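Pant Night Relay

The Pant Night Relay is a team orienteering race held each November in the hills and mixed woodland above the village of Pant. It is run by the Worarlow club, and it has a friendly, slightly muddy reputation that its regulars are very fond of. Teams have four runners, each of whom completes one leg by headlamp, and the first leg sets off at 6 p.m. whatever the weather is doing.

Origins

The race grew out of a training evening set up by Finlay Rankin, then the club's mapper, who wanted the juniors to get used to reading contours in the dark. Thirteen people came to the first one, and several of them were out a good deal longer than their parents had been told to expect. Entries grew steadily after that, and the largest race so far had 479 runners.
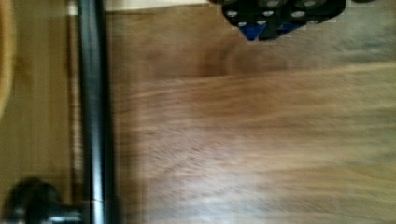

Course and map

The map is drawn at the usual forest scale and covers the old quarry, the beech slopes and the marshy ground known locally as Gukeck - a place where many a comfortable lead has been lost. The third leg is the longest, at 3377 meters in a straight line between controls, though hardly anyone runs it that short. Legs one and four finish down the same grassy ride, so the crowd gets to see the lamps coming out of the trees. 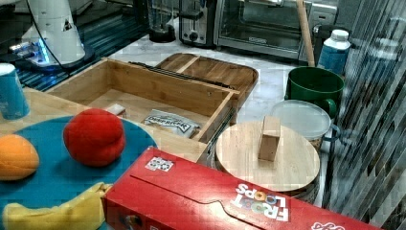
The first leg is forked, meaning that neighboring runners may be visiting different controls, and following the lamp in front is therefore a risky way to get around. Mariann Hegedűs, who planned the course for several seasons, was especially well known for her forking, and her quarry loops are still talked about over soup at the finish.

Notable results

The Vilumville team won three races in a row with Kornél Pálfi on the last leg. In the closest finish on record, Jairo Marulanda of Worarlow came in one second ahead of Rok Dimitriou, after both had spent some minutes hunting for control 113 in the marsh.

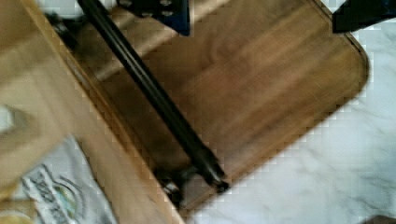 Dark rod across a wooden board

See also

Night orienteering
Relay orienteering
Worarlow club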